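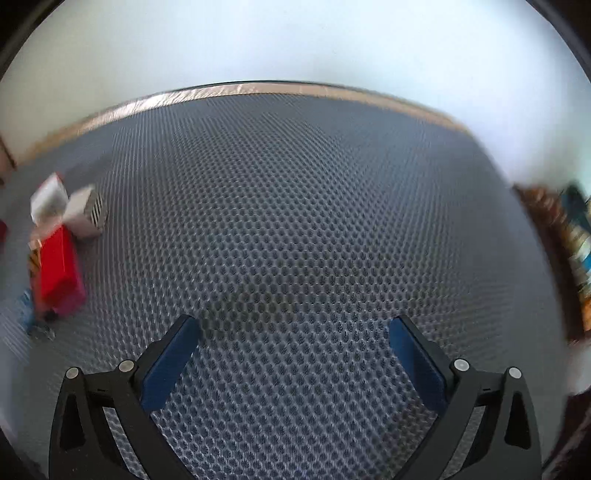 Household Skills – Course Notes, Unit 4: Small Things and Where They Live

Welcome back, everyone, and thank you for all the kind messages about the drawer unit, which seems to have gone down very well in Prerkerville (I had no idea so many of you were keeping old keys!). These notes go with the evening session, and you are welcome to scribble all over them.

Before you sort anything, please give some thought to what you are going to sort it on. I am a great believer in a mat with a bit of texture, and a honeycomb one does nicely. Small things stay more or less where you put them, and a plain grey makes it easy to spot a button or a stray battery. Whatever you use, clear it completely first. I know it is tempting to push yesterday's post to one side and start, but you will only end up sorting the post as well.

Now to the tin itself. Frandsen, whose little book is on your reading list, likes a separate container for every kind of thing, and if you have the shelves for it, by all means follow him. My own kitchen would need 280 boxes! I prefer what we called in Unit 2 the mixed tin – one open, fairly shallow tin for the odds and ends that come through the house in a week and haven't yet got a home. 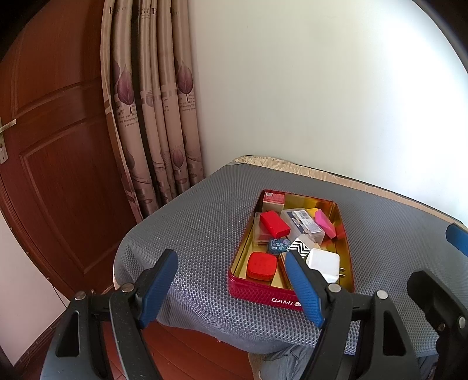 The larger, flatter boxes want to go in first, laid down on the bottom, and then the little pieces can fill the gaps beside them. A clear plastic case is a good friend here, as you can see what's inside without opening it. Do leave labels on for the time being, particularly on anything you might want to return or buy again. Chargers and adapters I would keep towards the front, where a hand can find them, and if there is a cable, wind it loosely and put a bit of tape round it.

Try not to fill the tin above the rim. Once things are standing up in a heap we stop looking through them, and then it has become a second junk drawer – Falletti has a lovely chapter on this, a bit stern in places but well worth your time.

For next time, please bring a tin or a box of your own with whatever happens to be in it. Don't tidy it beforehand! We shall empty them out together and talk through what stays. Anyone who would like a spare mat can ask Rozália Doležal at the desk before we begin, and she will also have the photocopied pages from Falletti.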